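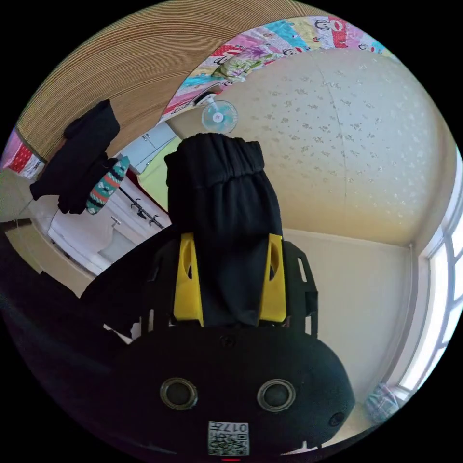 Ficha de escuta: Stalley, de Zuweira Bonsu

Título: Stalley
Autora: Zuweira Bonsu
Narração: Nkrumah Sowah e Vandana Solanki
Editora de áudio: Drellico
Formato: integral, sem música, 90 capítulos curtos
Velocidade de escuta: 1,25x

Ouvi Stalley em outubro, depois de ter abandonado a edição em papel perto da página 200. O abandono não se deveu à prosa. O romance alterna entre dois registos, o diário de um topógrafo e as atas de uma companhia de águas, e no papel os dois vêm compostos na mesma fonte, sem cabeçalho. Perdi o fio três vezes e arrumei o livro.

Em áudio o problema fica resolvido pela distribuição das vozes. Sowah lê o diário, Solanki lê as atas. Não há diálogo partilhado: quando uma personagem das atas aparece citada no diário, é Sowah quem a lê, e vice-versa. Prefiro esta convenção à leitura em dueto, que obriga a montar falas gravadas em sessões diferentes e quase sempre deixa saltos de nível entre réplicas.

Narração

Sowah tem um registo grave e um ritmo regular, com pausas longas nos pontos finais. A 1x achei-o lento. A 1,25x as pausas ficam com uma duração normal e a dicção não se degrada. Distingue as personagens secundárias pelo andamento e quase nunca pelo sotaque, o que exige alguma atenção nos primeiros capítulos. O cunhado do topógrafo, por exemplo, fala sempre um pouco mais depressa do que os outros, e só no capítulo da ponte percebi que era deliberado.

Solanki tem a tarefa mais ingrata. As atas incluem listas de presenças, números de processo e valores, e ela lê tudo, sem resumir. Há uma passagem em que o montante de 3,672 libras é repetido em cada deliberação, e a leitura acaba por marcar a diferença entre os signatários só com a entoação da cifra (mantenho o separador da edição original). É o melhor momento da gravação.

Dois reparos. O topónimo Pullusdale é pronunciado com acento na primeira sílaba por Sowah e na segunda por Solanki, do princípio ao fim, e a direção devia ter uniformizado. As notas de rodapé do diário foram passadas para o fim de cada capítulo, precedidas da palavra "nota" e do número, o que não serve de nada a quem já não se lembra da frase anotada.

Som

Ruído de fundo baixo e constante. Notei respirações cortadas demasiado rente na segunda metade, sobretudo nas atas. O volume entre narradores está bem igualado, não precisei de mexer no telefone ao mudar de capítulo. Ouvi com auscultadores fechados, em casa, e com os auriculares baratos no autocarro. Nestes últimos as frases finais de Sowah perdem-se um pouco, porque ele baixa a voz no fim dos parágrafos.

Texto

O enredo é o de uma medição mal feita e das suas consequências administrativas. Bonsu demora a revelar quem errou, e a resposta importa menos do que o modo como o erro vai sendo copiado de documento em documento. O último terço alonga-se. Cortava os capítulos da audiência, que repetem informação já dada nas atas.

Comparação

O único termo de comparação que tenho, dentro do mesmo catálogo, é Agbenyega, de Dinesh Kandpal, lido por Mohammed-Awal Korletey. Narrador único, texto mais curto, estrutura linear. Korletey é tecnicamente superior a ambos, mas o livro pede-lhe menos. Quem nunca ouviu nada da Drellico deve talvez começar por aí.

Avaliação

Narração: 4 em 5
Produção: 3,5 em 5
Texto: 3,5 em 5

A seguir na lista está o segundo romance de Kandpal, que ainda não tem edição em áudio, por isso vai em papel.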